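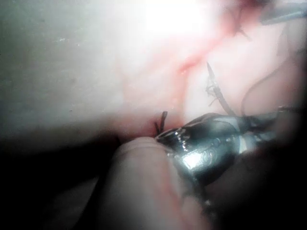 How long should you leave the tails when you trim a knot on a suture practice pad?
Long enough to grab again and short enough to stay out of your next stitch. Pick a length, write it on the wall, and stop renegotiating it with every knot.

Knot practice on a pad, for people with other things to do

The pad is the most forgiving patient you will ever meet. It never complains, never moves, and never tells the attending what you did to it. It is also a terrible liar, and will let you believe you are good at this.

What you need
A pale practice pad (dark thread shows up on it, as do your sins)
Dark suture, more than you think
Two instruments for holding and a pair of scissors
A tray for the scraps

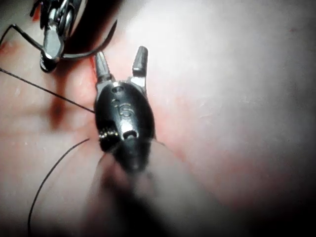 Loretta Mercado

Step 1. Open and close before you touch anything
Spend 2 minutes just working the jaws in the air over the pad. Spread, close, spread. It feels silly, and it feels much less silly than discovering halfway through a throw that you have no idea how wide your grip opens.

Step 2. Take a bite of pad
Go in square to the surface and follow the curve of the needle. If the pad puckers like a cheap curtain, you pulled too hard. Back off and let the two sides meet without a fight.

Step 3. Throw, throw, throw
Lay the first throw flat. Reverse direction for the second. Reverse again for the third. My friend Azucena Huerta once tied 34 in a row the same way and had invented, at great personal expense, the granny knot.

Step 4. Look at your thread
Fuzz means you've been clamping the working part of the strand. Hold it near the end, where you'll be cutting it off anyway. A strand that has started to fray is finished, however much of it is left and however cheap you are. I am very cheap, and I've tested this.

Step 5. Trim and clear
Lift both tails together, cut once, and put the scraps in the tray. Put them in the tray now. You will be finding them in your socks in May.

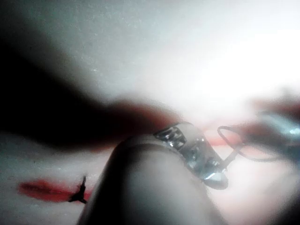 Step 6. Do it again from the other side
Switch hands and repeat the whole row. Expect it to look dreadful. Keep the dreadful row on the pad next to the good one and date them both, so you have something to compare when you feel either too proud or too sorry for yourself.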